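5.3 Fitting and caring for the table cloth

Applies to: Flumine bedroom side table, all finishes, with the Birnik printed cloth or any cloth of similar weight.

The cloth is supplied folded in the accessories bag. It is not fixed to the table and can be fitted or removed without tools. Read section 5.1 (Levelling the feet) before starting. A table that rocks will pull the cloth out of line over time.

Before you begin

Clear the table top. Remove lamps, chargers and drinks. Check that the top is clean and that all four screw caps are pressed fully home. A raised cap will show through the cloth and may wear a hole in it.

Wash new cloths once before use, on their own. Some colour may come out in the first wash.

Fitting the cloth

1. Wipe the table top with a soft cloth and plain water. Dry it fully.

2. Shake the cloth out and find the printed side. The print is sharper on the face than on the reverse.

3. Lay the cloth over the top with the printed side up. The pattern runs in several directions, so the cloth has no fixed front.

4. Adjust the overhang until it is equal on opposite sides. The overhang must not exceed 300 mm on any side that faces a walkway.

5. Smooth the cloth from the centre towards the edges with the flat of the hand. Do not pull at the hem.

6. Fold each corner down loosely. The cloth should form a soft, rounded fold where it passes over the edge. Do not crease it or tape it to the underside.

7. If clips are used, fit them at the middle of each side, never at the corners. Hauser table clips, small size, are suitable.

Note: A cloth that slides on a polished top can be held with a thin non-slip underlay. Cut the underlay 20 mm short of the table edge all round.

Caution: Do not use the cloth under an iron, a hair dryer or any other heated appliance.

Caution: Keep the cloth clear of floor level. A trailing hem is a trip hazard.

5.4 Spills and damp patches

The cloth is absorbent and is not a waterproof cover. Liquid passes through to the table top within a short time and can mark the finish if it is left. Treat any dark patch on the cloth as a spill until it has been checked.

1. Lift everything off the table.

2. Press a dry towel on to the patch. Do not rub. Rubbing spreads the liquid along the weave.

3. Raise the nearest corner and feel the table top below. If it is wet, remove the cloth completely and dry the top.

4. Rinse the marked area in cold water from the reverse side.

5. Hang the cloth to dry away from direct sun. Do not put it back on the table while it is damp.

Where the patch remains after drying, wash the whole cloth. Spot cleaning with strong products leaves a pale ring and may lift the print. Oil and face cream should be treated with a small amount of washing-up liquid before the wash.

Note: Water marks on the table top itself are covered in section 7 (Care of surfaces).

5.5 Placing the table in the room

The table may stand against a wall or at the end of a bed. Leave enough space on at least one side for the cloth to hang freely.

Waste bin

1. Stand the bin on the floor beside or behind the table, on the side away from the bed. It should be possible to reach it from a seated position.

2. Keep the rim clear of the overhang. A cloth that rests in the bin will pick up stains from bottles, tubes and food wrappers.

3. If the bin has a handle opening in its side, turn the opening towards you – the bin can then be drawn out without gripping the rim.

4. Empty the bin before the contents stand above the rim. Cartons leaning on the edge fall out when the table is moved.

5. Replace caps on bottles before throwing them away.

Check the floor near the bin for scraps each time it is emptied. Paper caught under a table foot will affect the levelling.

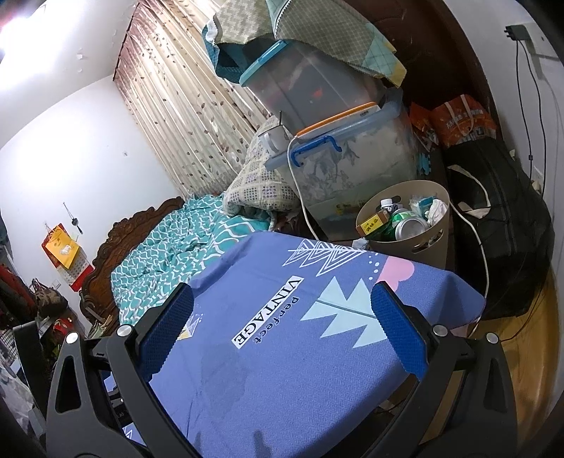
Fig. 14. Cloth fitted; waste bin and stacked storage boxes behind the table.

Storage boxes

Plastic storage boxes may be stacked near the table, subject to the following.

1. Place the heaviest box at the bottom.

2. Check that each lid is closed on all sides before another box is placed on it.

3. Do not stack boxes on the table. The top is rated for a spread load only (see section 2, Technical data).

4. Leave a gap between the stack and the table, wide enough for a hand. The cloth can then be lifted without moving the boxes.

5. Do not lean the stack against the table legs.

Translucent boxes such as the Wornach range allow the contents to be checked without opening them. Where labels are used, fix them to the short side – labels on the lid are hidden once the boxes are stacked.

Caution: Do not let children climb on stacked boxes.

5.6 Routine care

Weekly: remove the cloth, shake it outdoors and wipe the table top. Check that the corners still hang evenly.

Monthly: wash the cloth at 30 degrees with similar colours. Do not bleach. Do not tumble dry. Iron on the reverse at a low setting while slightly damp. Wipe the inside of the bin with warm water and a little detergent, and let it dry before use.

Yearly: inspect the hem and the print. Replace the cloth if the weave has thinned at the table edge. Wear normally shows first at the corners.

Shrinkage of up to three per cent is normal and does not count as a fault. If the overhang is uneven after washing, stretch the cloth gently by hand while damp and dry it flat.

5.7 Replacement parts

Cloth, printed: part 292
Non-slip underlay, uncut: part 200
Screw caps, set of four: part 699

Quote the part number and the finish of the table when ordering. Prints vary between batches and an exact match with an older cloth cannot be guaranteed. Clips and storage boxes are not supplied by Flumine.

Section 5 revised 5/29/21. Continue with section 6, Moving and dismantling the table.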